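Green rods, wooden floors and a lot of dropped objects: comparing grippers with Keisha Nakamura

2020-11-05 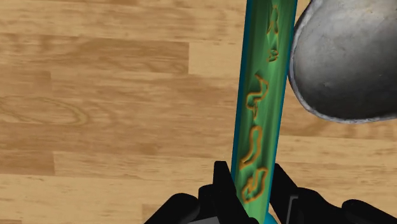
Starting in the simulator

Keisha Nakamura has spent most of this year closing robot fingers on things that don't exist. She runs gripper trials at Arnevard, where she and Otis Dvorak are working through seven designs before they spend money on metal. The long green rod with the orange squiggles is her favorite test piece, and she lights up when I ask about it.

"Oh, I love the rod! It's long, it's round, and if you hold it down at one end, like the black gripper does, all that length is sticking out past your fingers. A design can look great on a cube and then you give it the rod and you learn something in two seconds."

The squiggles came from Otis, who wanted surfaces that looked a little strange. "If the camera software only works on plain objects, I'd like to know in May and not a year later," he says. The plank floor is his as well. He likes that there's plenty of grain for the software to get confused by.

Same grasp, different fingers

Each gripper gets 100 tries per object, with 13 objects in the set. Keisha changes the starting position a little every time, and she keeps the arm and the controller the same all the way through.

"We didn't do that at first," she admits, laughing. "We swapped the fingers and the controller in the same week, and the numbers jumped, and we had no idea which one did it. So we threw that week out and began again."

What surprised her most was how much the closing speed mattered. Two grippers that seemed far apart on paper came out nearly even once both were slowed down. The wide, soft-fingered design did well on round things but kept bumping its neighbors whenever objects sat close together.

"I was rooting for that one," she says. "I still am, a bit."

The camera question

Otis cares more about where the camera goes. Mounted near the wrist, it gets a close look at the fingers and whatever they're holding, but the gripper takes up part of the picture.

"You give up the bottom strip," he says. "I'm fine with that. I want to see the contact." Keisha would rather have a second view from the side, and the two of them have been going back and forth on it for weeks — cheerfully, as far as I can tell.

Next up is real hardware. Sewwandi Paul is building the first two sets of fingers, and Keisha has already asked her for a real rod to go with them.

"Green, please," she says. "I've gotten attached."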